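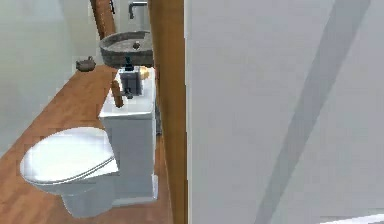
Why does the daily rain total on the station page reset at 1:00 a.m. in summer?
The console keeps standard time all year and the upload script follows the console clock, so the rain day ends at midnight standard, one hour after midnight on your wall clock.

Moreck Weather Station Owners: list archive
Filed under: Rain Gauges, Data Logging, Software

From: Peadar Fitzgerald
To: station-owners list
Date: 25 Aug 2025
Subject: Re: Rain total resets an hour late, July sums don't match

Clodagh Cullinane wrote:

> I run a Kaletti console with a tipping bucket gauge, uploading through
> Danance 4. Since the clocks changed in spring, the rain total on my page
> goes back to zero at 1:00 a.m. instead of midnight. The monthly total for
> July is right, but three of the daily totals don't match my manual gauge.
> The days on either side are off by the same amount in the other direction.
>
> I have set the time zone on the PC twice and restarted both times. The
> archive interval is 5 minutes. Is this the script or the console?
>
> Also, has anybody recalibrated after swapping the bucket? Mine reads low.
>
> Clodagh

Clodagh,

It is the console. The PC time zone has no effect on the rain day. Danance reads the day counter directly from the console and does not rebuild it from the archive records unless told to.

There are two ways to fix it.

The first is to turn on the daylight saving setting in the console. It is on the second clock screen, after the date. This moves the reset to local midnight, but it also leaves a gap in the archive in spring and a doubled hour in fall. Úna Ní Bhriain posted a cleanup routine for the doubled hour last year and it should still be in the files area. I have not tested it with the current release.

The second, which I use, is to leave the console on standard time and set "rain_day = archive" in the station section of the config file. The script then adds up the archive records by local date. You need to rebuild the daily table once after making the change. Stop the upload first, copy the database somewhere safe, and run the rebuild from the command line. Mine held 3,660 daily rows and took roughly 4 minutes. Restart the upload when the prompt comes back.

Your July figures fit this explanation. If rain fell between midnight and 1:00 a.m. local time, the console put it in the previous day. The month only goes wrong if rain falls in that hour on the first or last night. Check the archive for those three dates before you change anything. If the rain is not in that hour, ignore the above and send me the records.

One caution on comparing with the manual gauge. If you read it at 9:00 a.m., neither setting will match it. Daíthí Ó Gríofa enters his manual readings in a separate column with the observation time, and I would do the same.

On the bucket: do not adjust the screws until you have run a slow drip test. Level the base, run a measured amount of water through over at least 50 minutes, and count the tips in the console log. Pouring it in quickly will make the gauge read low, whatever the screws are set to. My last run gave 349 tips. Do it twice. If the two runs differ by more than a few tips, look for dirt in the funnel or a sticking pivot before touching the calibration.

Manikandan Acharya asked off list whether the archive setting changes the rain rate. It does not. Rate still comes from the time between tips.

Peadar

--
To leave the list, send a blank message with "unsubscribe" in the subject.

This site uses cookies to remember your archive display settings. Accept | Settings

Contact the list owner | Back to top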